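Projects > Student Robotics > Shop Notebook

Tuesday, July 27, 2021
by the sweep task lead, Skostari student team
4 min read

Third week on the sweep task. The goal for the summer class hasn't changed: crumpled paper on a white tabletop, a brush in one hand, a dustpan in the other, and the paper ends up in the pan. We demonstrate it by hand with the grippers on, and Vestum learns from the demonstrations. The arms stay parked until the demonstration set is good enough to train on.

The target from the June planning sheet is 200 clean demonstrations before the showcase. The log stands at 61 accepted as of lunch. That leaves a lot to do but the pace is better than it was at the start of the month, when most of the day went to cable trouble.

Today's session was on grip placement. We had two people demonstrating in turns and they were holding the tools differently. One takes the pan close to the head, the other lets the grippers settle wherever they land on the handle. Both ways work for a person. For training I would like one way, written down, so I am writing it down.

Pan: take it at the narrow part of the handle, right where it meets the head. Pads on both sides. Close until it stops turning when you tip your wrist, then stop closing. Squeezing harder does nothing useful and it wears the pads.

Brush: take it low, near the bristle end. Keep the jaws level with the table before you close.

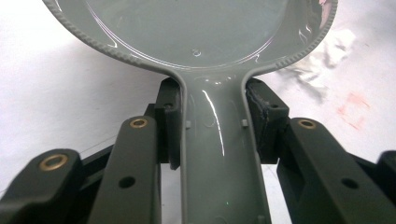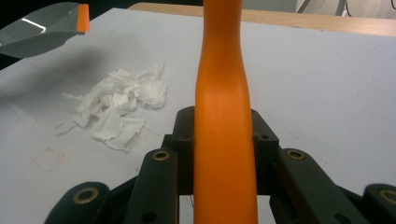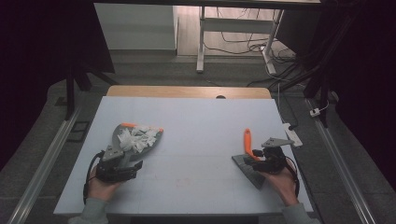
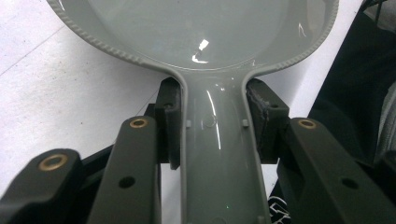

The other thing to settle is the order of moves. We agreed on pan first, then brush. Set the pan, hold it still, and bring the brush toward it. Moving both at once looks quicker but the two hand tracks get hard to line up afterward, and Entili (our alignment script, for anyone new) throws the episode out if the drift gets past its limit. It threw out a whole run yesterday for that.

Notes on the pads. The contact faces are getting rough. I would like to replace them before they get worse, but changing pads in the middle of a set means the grip looks different in the later demonstrations. Decision for now: keep the current pads until we reach 70 accepted, then swap every pad on the same day and mark the change in the log. If a pad comes off before that, swap them all right then. Spares are in the second drawer with the bushings. Do not use the foam ones from last year's Lovovance entry. They are too soft and they shed.

Glare. Glossy plastic throws back the overhead light and the bright spot moves whenever the wrist moves. I asked the class whether we should sand the pan or put matte tape on it. We decided against both. The showcase rules let the judges hand us a different pan, and I don't want a policy that only knows a dull one. Instead we will run part of each session with the far lights off and note it in the lighting column. That column has been blank for most of the rows so far. Please fill it in.

Paper. Tissue is better than printer paper for this. Printer paper springs open after you crumple it and rolls off the pan. Tissue stays put, but it flattens after a few passes and then the bristles ride over it. Use a fresh handful when the old one goes flat. Put it down in a different spot each time. Looking back through the log, too many of the accepted runs start with the pile near the center left.

Storage. The recorder stops without a warning when the card is nearly full. The display still counts up, so you think you are recording. I lost one good episode to this. Check the free space before you start and offload below 2000 MB. I have taped a note to the card reader.

Open questions for the next meeting:

- Do we count an episode as clean if one small scrap stays on the table? I have been saying no. The written rule doesn't say.
- Left-handed demonstrations. We have none. Vestum can mirror the data but I don't trust the result with the head view, where the background is different on each side.
- Should the pan be set down at the end, or held up and tipped over a bin? Tipping makes a better show. It also adds a second task we haven't planned time for.

Tomorrow: both demonstrators redo the warmup set with the grip as written above, and I go through the accepted list again with the scrap rule in mind. Some of the early ones will probably come off. Charge the left recorder overnight, it was the first to drop out again this afternoon.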